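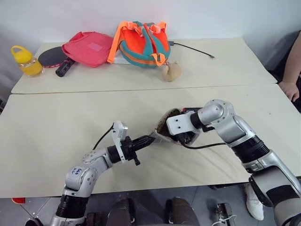
How early do you have to get up to bake bread before work?

Around 5:15, if the dough spent the night in the fridge. I leave the house at 7:30 and the loaf has to be out of the oven by 7:00, so it has time to cool a little before I wrap it in a towel and go.

I have been baking on weekdays since September. Before that I only did it on Saturdays, and half the time I forgot to feed the starter on Friday and ended up making pancakes.

The evening part

I mix the dough after dinner. It's 522 grams of flour, which is an odd number that came from Anoma Begum's recipe, and I have never bothered to round it. She converted it from cups years ago. The flour is mostly white with a bit of rye. Water, salt, starter, and then I leave it on the counter while I do the dishes and call my mother.

I fold it three times before bed. If I'm tired I fold it twice and the loaf comes out flatter — still fine for toast. Then it goes into a bowl with a plate on top and into the fridge, on the bottom shelf behind the milk.

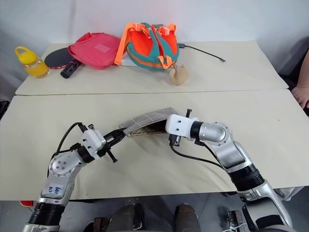
The morning part

The oven goes on first. Mine is slow and needs 40 minutes to get properly hot. I shape the dough while I wait, with the kitchen door shut so the radio doesn't wake anybody up.

I bake it in a covered pot for the first half and uncovered for the rest. I used to take it out when it looked brown. Gadisa Negussie told me to give it longer, and he was right, the crust is much better dark.

Rye loaves are another matter. They stick to the pot and they want a full day before you cut them, so I keep those for weekends. I tried one on a Wednesday and took a gummy sandwich to work.

Next I want to try a loaf with potato in it. Tsion Wako makes one and has promised to write down the amounts. If it works on a weekday schedule I'll post the recipe.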